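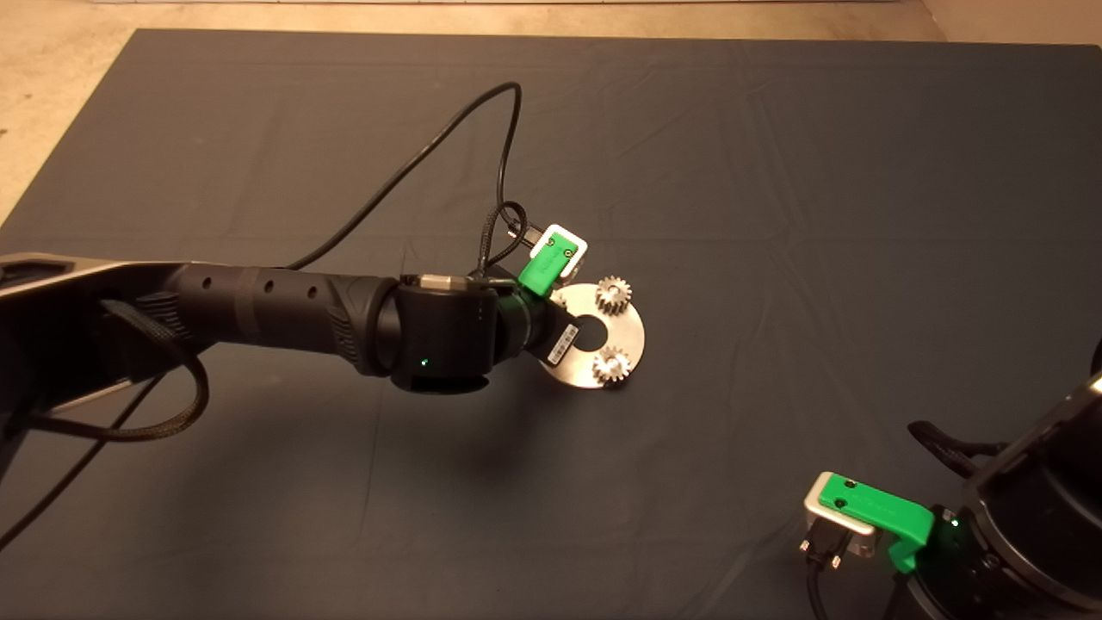
About Herno

We teach robots to do hand work, by hand. That's the company. A person sits down, takes hold of the controls, does the job through the arms, and does it again until there's enough of it recorded to train on. Gears, cloth, cable, lids, small fiddly stuff mostly.

Been going four years. Started in a rented unit with two arms and one table. More arms now. Same table, it's in the back, people eat lunch on it.

What we do

Customers send us a task. Usually a box of parts, a short video off somebody's phone and a paragraph about what "done" means. We set it up, teach it, and send back the recordings, with or without a trained model. Some want only the recordings. Fine by us.

Three ways of teaching, depending on the job:

Remote control. Operator moves a pair of small leader arms, the big ones follow. Most of our work. Good for anything with two hands in it, such as one arm steadying a part while the other one seats it.

Hand guiding. Arm goes slack, you take it by the wrist and walk it through. Slower, nice for long smooth moves. Bad for anything where your own hand gets in the way of the cameras, so we use it less than we used to.

Corrections. The robot runs on its own and the operator takes over when it starts to go wrong. Short clips, a few seconds some of them. Worth a lot more than their length. Most customers don't ask for this at first and then ask for it in month two.

A normal job is 60 recordings before we show you anything, then a call, then however many more it takes. Our longest so far was the Dridon gear job and that one went to 238 accepted takes. Accepted meaning a second person watched it all the way through and signed off on it. Rejected ones get kept too, labeled with why. Customers can have those if they want them. A couple have asked.

The gear work

This is what people mostly find us for. Dridon was the first. Small spur gears onto posts, tight fit, teeth have to mesh with whatever is already there. Sounds simple. Try it with a two-finger gripper and no feeling in your fingertips.

What the operators learned, and now teach to every new person in their first week:

Come in slow over the post. Stop. Then down.
If it doesn't drop, don't push. Small turn, try again.
Let the recording show the small turn. The robot needs to see it. A take where the gear falls straight on is pretty to watch and teaches less.
Keep the second arm out of the way but not parked in a silly place. It's going to learn that too.

That third one took us a while. We used to throw out every take with a retry in it, and the trained model would get stuck the first time a gear sat crooked. It had never seen a crooked one. Now we keep them on purpose.

Cloth

Newer for us. Fabric moves when you don't want it to and never lies the same way twice, so there's no such thing as putting it back to the start position. You put it back to something like the start position and move on.

The edge is the hard part. Fingers have to get at it without shoving the whole sheet along the table. Rough pads help a lot. Smooth ones we gave up on for fabric.

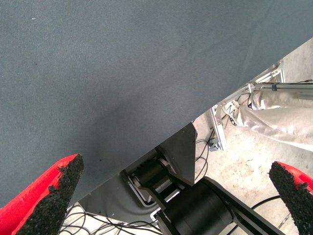

Gripper view along the edge of a gray cloth, black arm between the fingers.

Wrist views matter more here than in any other job. The overhead camera can't tell one layer from two, and half the time neither can the operator. So we record the close view with every cloth take, same as the wide ones, and the reviewer watches both. Takes longer to review. We charge a bit more for cloth and that's the reason.

How a day goes

Operators work in pairs. One drives, one watches and resets the parts, swap on the hour. Driving is tiring in a way that's hard to explain until you've done it, your shoulders go first and then your patience. Nobody drives after 4 pm. We looked at our own rejects one December and the late afternoon was where they all were. So afternoons are for reviewing, labeling, fixing cables.

There is always a cable to fix. Loops at the wrist need slack, to much and they catch on the part, too little and the wrist pulls up short of where you sent it. We check them first thing before anybody drives.

We don't chase numbers per shift. Tried it for a month. Got lots of takes, all rushed, all nearly the same. Now the watcher moves the parts between takes, a little or a lot, and the driver has to deal with whatever is there. Fewer takes. Better robots.

Who we are

Everaldo Guerra started Herno and still drives. He came from watch and instrument repair, ran his own bench for years, and got into this after a customer asked whether he'd let a robot copy him. He said no, then went home and thought about it. He does the first ten takes of every new task himself, that's a rule, and writes up what was annoying about it. Those notes become the operator sheet.

The rest of us come from all over. Sewing, dental lab, a pastry kitchen, two from electronics assembly, one who drove a crane. Engineers too, obviously, they look after the arms, the recording software and the training runs. But we hire drivers for their hands first. Robot experience not needed. If you can thread a needle on the second try and not get mad about it we'd like to meet you.

Everyone drives at some point, office people included. It keeps the schedules realistic.

Names on the door

You'll see a few names in our emails, so quick guide.

Cáceres is our recording software. Lines up the cameras and the arm positions so they all agree on what time it is. Built here, used here, not for sale. Yes people ask.

Tutov is the review tool. Watch a take, accept or reject, say why. Customers get a login so they can look at takes as they come in and leave comments. Please do leave comments, early ones save everybody money.

What we don't do

No full production lines. We teach the task, somebody else bolts it to your floor. We can suggest people.

No tasks where we can't get the real parts. Printed copies weigh wrong and grip wrong and we've been burned by it.

No recording of your own staff without them knowing and agreeing. If you want your people to be the ones driving, great, we'll train them on our setup. It's often the best way, they know the part better then we ever will.

Sending us a task

Need from you: the real parts, at least three full sets as some will get dropped. A phone video of a person doing it at normal speed. No need to slow down or explain, we'd sooner see it done the usual way. What counts as done, what counts as ruined. What arm and gripper you plan to run it on, if you know yet.

We'll come back with a yes, a no or a list of questions. Usually questions.

Visits are mornings, by appointment. Wear sleeves that roll up, you'll be asked to have a go. Parking is behind the building, the front spaces belong to the tile shop.

Openings

Hiring drivers, two spots, days only. Also one person for review who doesn't mind watching the same gear go on the same post all afternoon. Use the contact form and put "driver" or "review" in the subject line. Skip the cover letter, tell us what you do with your hands.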